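New teeth for the hand gripper!

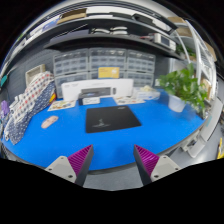 I have been putting this job off since December and I'm so pleased it's finally done. The finger pads on the hand-held gripper had reached 3,817 grabs on my tally sheet and they were slipping on anything thin, so in went a fresh set of the magenta ridged ones. I love these pads. They look like something out of a sweet shop and they hold beautifully.

If you've got the same Lehtinen pattern, the swap is easy enough, but do the left finger completely before you touch the right. I had both off at once last time and spent an evening working out which block went where (never again!). Screws out, old pad off, then clean the face of the block properly, as any grit left under there tips the pad and you'll be chasing it for days. I use an old toothbrush.

Then the screws. Valtteri Kettunen told me ages ago to nip them all up lightly, close the fingers on a strip of card, and only tighten fully while they're gripping it. It works a treat! The ridges meet square and you get the same bite from top to bottom. I give it 26 slow open-and-close cycles after that and check the screws again. One had backed off a quarter turn this time, so it's worth doing.

Ada Grasso over in Hilthorpe swears by a softer pad for fabric and has promised to post me a pair. I'm dying to try them on the polka dot cloth, and on the foam insole too, which the old teeth kept dropping. Next job is the wrist strap, where the stitching has started to go at one end.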